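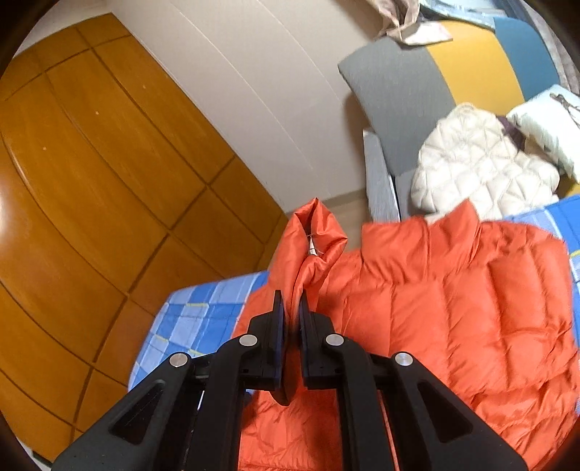

By
Kadri Vaher
-
Kadri Vaher writes on household work and the machines proposed for it.
Sep 25, 2023
Filed under: Chores

Visenham - Readers of this site have asked for a plain statement on whether a machine can yet put away a winter jacket. My position is that it cannot, at least in an ordinary bedroom and at a speed that any household would accept.

The difficulty begins with the garment. A puffer jacket has no fixed shape. A sleeve pinched between two fingers goes narrow at the point of contact and stays wide at the cuff, while the body of the jacket remains spread on the bed and may or may not follow when the sleeve is moved. A person feels this and adjusts without thinking. A machine must be given some means of noticing it, and shiny, slippery fabric offers very little to notice.

The second difficulty is the room. A bed in use holds other items, often padded and quilted as well, and the collar of one thing lies over the edge of the next. A plaid bedspread adds a pattern of its own. Deciding where the jacket ends is a task in itself, and it must be completed before any folding starts.

I put the question in January to Ivars Avotiņš, who spent 2 years on garment handling at Prulano. His reply was brief. "Taking hold of a sleeve is largely solved," he wrote. "Knowing what to do with the other sleeve is where the hours go." He added that his group had recorded 692 attempts at folding padded coats and regarded fewer than 20 as fit to show a visitor. Those figures are his, and I have not seen the recordings.

Shop-floor work presents a more favorable picture. At the Sostwood laundry, flat sheets pass through a folding machine at 600 an hour, and the staff no longer discuss it. The sheets are of one size and arrive from one direction. Jackets at the same site are still handled by two employees at a table. The manager, Ona Lapiņa, informed me that she has no plans to change this arrangement and has declined one offer of a trial.

My own view has shifted in one respect. I formerly held that two fingers were too few for clothing. Having tried to fold a jacket of my own using only a thumb and forefinger on each hand, I withdraw that opinion. The job took longer and the collar came out badly, but it was done.

Correspondence on zippers has been received and will be addressed in a separate post.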